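Drerkix Balloon Arch Kit - Set-up Guide
Section 4: Inflating the balloons and building the garland

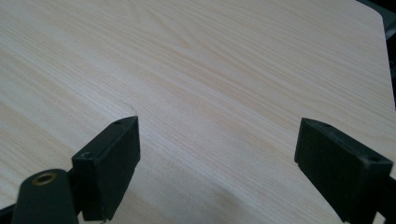
Fig. 4 - Pale wood-grain panel with rounded corner.

Read Section 3 (Assembling the frame) before you begin. The steps below apply to both the free-standing arch and the wall garland, except where marked. Building the full garland takes two people around 70 minutes.

4.1 Contents of bag B

- 83 latex balloons in three sizes (small, medium, large)
- 22 balloon clips
- Garland strip, one roll
- Sizing card, folded
- Adhesive dots, one sheet
- Hand pump

If a part is missing, quote kit number 811 when you contact the Woldegiorgis parts desk. Have the batch code from the bag label ready.

CAUTION: Choking hazard. Children under eight can choke or suffocate on uninflated or broken balloons. Adult supervision required. Keep uninflated balloons from children and discard broken balloons at once.

CAUTION: The balloons are made of natural rubber latex, which may cause allergies.

4.2 Inflating

1. Unfold the sizing card and stand it on a clean, flat surface.
2. Stretch the neck of a balloon twice and fit it over the pump nozzle.
3. Pump until the balloon is slightly larger than the matching hole in the card.
4. Let out air slowly until the balloon just passes through the hole.
5. Pinch the neck, remove the balloon from the nozzle and tie a single knot close to the body.
6. Repeat for all balloons of the same size before moving to the next size.

Note: Use air only. The strip is not designed for helium and will twist if it is used.

Note: A fully rounded balloon has a short neck and a soft feel. If the neck begins to swell, the balloon is over-filled. Release some air before tying.

4.3 Making clusters

1. Tie two medium balloons together at the necks.
2. Make a second pair in the same way.
3. Cross the pairs and twist them around each other twice to form a cluster of four.
4. Continue until the medium balloons are used up. An odd pair may be kept as a spare.

Large balloons are fitted singly. Small balloons are left until step 4.5.

4.4 Fitting to the strip

1. Cut the strip to length. For the free-standing arch, add one hand's width at each end for tying off.
2. Push the knot of one balloon in the first cluster through the large end of a hole, then slide it into the narrow end until it holds.
3. Leave two holes empty and fit the next cluster.
4. Place a large balloon after every third cluster.
5. Arch only: clip the strip to the frame at each joint and at the midpoint of each pole. Close the clip fully - it clicks when seated.
6. Wall garland only: hang the strip from hooks rated for the load. Do not use the adhesive dots for this purpose.

4.5 Filling gaps

1. Press an adhesive dot on to a small balloon, beside the knot.
2. Peel off the backing and hold the balloon in the gap for five seconds.
3. Work from the base upwards.

CAUTION: Adhesive dots may mark varnished wood, wallpaper and fresh paint. Apply them to balloons only.

4.6 Placement

Keep the finished garland away from candles, heaters, light bulbs and direct sun. Outdoors, weight both feet as shown in Section 3 and take the arch down in wind. Latex dulls on contact with air; this is normal and begins within a few hours.

Kits sold through the Plullville and Skuncombe shops before April contain a one-piece sizing card without folds. The hole sizes are unchanged.

Continue to Section 5: Taking down and storing the frame.

Guide revised June 2024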